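# Open-top bin

An **open-top bin** (also *picking bin*, *deep tote* or, in older trade lists, *goods tray*) is a box without a lid, used for keeping and moving loose items in workshops, stores and warehouses. Most are rectangular, so that they can stand side by side without losing space between them.
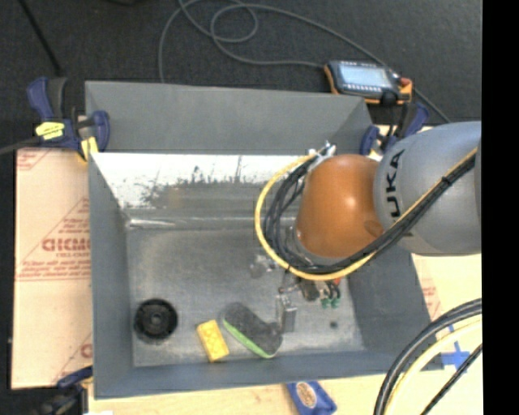 The word "bin" is used in this trade in a wide sense. In many households it means only the container for waste, but in storage it means any open container from which things are taken by hand or by a tool. A bin differs from a crate, which has gaps in its walls, and from a drawer, which slides in a cabinet. The difference from a tray is less clear, and is usually made by depth.

## Form

A bin has a floor, four walls and, in most types, a flange. The flange is the part of the edge that turns outward from the top of the wall. It makes the wall stiffer and gives a place to hold when the bin is lifted. In large bins the flange can be quite broad, and it may be folded down a second time to form an outer panel.

The walls may be vertical or may lean outward. Bins with leaning walls can be put one inside another when they are empty, and this saves much room in transport. Bins with vertical walls hold more for the same floor area, but they can be stacked only if the rim or the feet are made for it.

Inside corners are either sharp or rounded. Rounded corners are easier to clean, and small parts such as washers do not get caught in them so often.

## Materials

Bins are made of sheet steel, aluminum, plastic, and sometimes of wood or heavy cardboard. Plastic bins are light and quiet. Metal bins last longer under heavy parts with hard edges, and they do not burn, but they are louder and can rust if the coating is damaged.

Gray and blue are common colors. The manual of the storage firm Tovivard recommends a matte finish for walls wherever people must look into the bin for many hours, as bare metal sends the light of ceiling lamps back to the eyes. Bare metal also shows marks easily. Scratches and dark rub marks on the inner walls come from normal use and do not make a bin weaker — a bent flange or an open seam is a more serious matter.

## Sizes

There is no single standard. Makers usually offer a series in which the smaller bins fill the area of a larger one exactly. The Goossens series, which was for a long time the most usual one in the Mirkthorpe depots, had 21 sizes, of which only three were sold in large numbers. The deepest of these could carry 25 kilograms. The Godeo catalog later listed 194 different bins, including lids, dividers and labels as separate models.

Depth is important for the worker. In a deep bin the last items lie far from the rim, and the person must bend over the wall to reach them. Some stores therefore place deep bins on low tables, or on stands that tilt forward.

## Use

Bins are used in two main ways. In *fixed storage* each bin has its own place and keeps one kind of item. In *moving storage* the bin travels with its contents, for example from the delivery door to the packing table, and is emptied at the end.

Liesbeth Hendriks, in her handbook on small warehouses, advises filling a bin to no more than three quarters of its height. Above this level items fall over the rim during carrying, and it becomes hard to see what lies underneath. Hywel Cadwaladr, who wrote on the Mirkthorpe depots, did not agree with her. In his opinion the limit should follow the weight, and a bin of light goods could be filled to the top.

## Care

A bin is cleaned by emptying it fully, brushing out the dust and wiping the floor and walls with a damp cloth. Metal bins should be dried afterward, above all along the seams. Strong abrasives are avoided on painted walls.

Labels are best fixed to the outer side of the flange. Old labels should be removed before new ones are put on — two labels on one bin are a common cause of picking errors.

## See also

- Crate
- Pallet box
- Shelving
- Tray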